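Gripper Comparison Program: Frequently Asked Questions

Standell Automation Laboratory, Shared Equipment Service

What is the Gripper Comparison Program?
The program allows departments and outside partners to try grippers, arms and controllers under the same conditions before they place an order. Trials are run first in simulation and then, where the results justify it, on the bench.

Which equipment can be compared?
The current list covers the Skulley two-finger gripper, the Leemans adaptive gripper and two controllers from Kerkarska. Applicants may propose other equipment if the supplier provides a complete model file and a data sheet.

Who may apply?
Any department with an active cost code may apply. Outside partners must have a signed access agreement. Student groups apply through their supervisor.

How many trials are included?
A standard comparison consists of 200 simulated grasps per gripper. An extended comparison consists of 400. Bench trials are agreed separately with the program office.

Are all grippers tested on the same objects?
Yes. The object library holds 47 items, and each applicant selects a set from it. The set may not be changed once the first gripper has been run. Requests to add an item must include its dimensions and weight.

May we choose the simulated room?
Applicants may choose from the furnished rooms in the library or request a plain test cell. Furnished rooms are recommended for work on household tasks. The same room must be used for every gripper in a comparison.

What does a simulated trial look like?
Camera views are saved with each trial and supplied with the results. The view may be set at an angle to the room, and parts of the arms may block some of the furniture. Applicants who need a level view should say so on the application form.

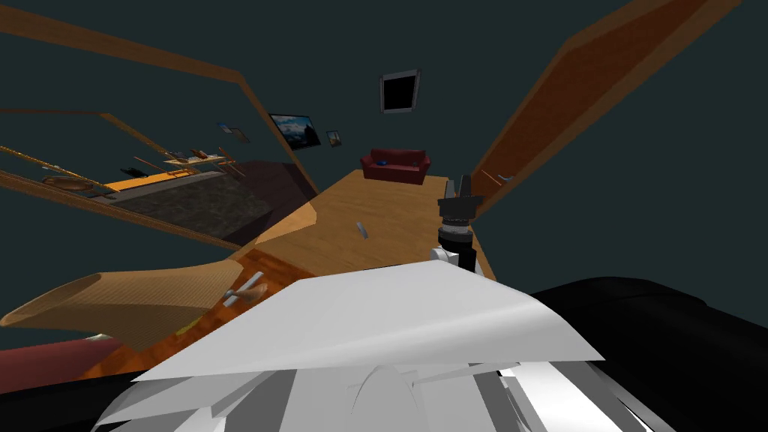
Simulated two-arm setup in a furnished room, with the black gripper above the wooden table.

Can we use our own controller?
Yes, provided that it accepts commands through the standard interface. Please allow time for a compatibility check. Controllers that fail the check may be submitted again once.

When will we receive our results?
Applications received in October are scheduled for the following term. Results are released to the named applicant only.

Whom should we contact?
Questions about applications should be sent to Anca Dinu, Program Office, extension 1106. Questions about model files and camera settings should be sent to Maricica Bogdan, Simulation Support.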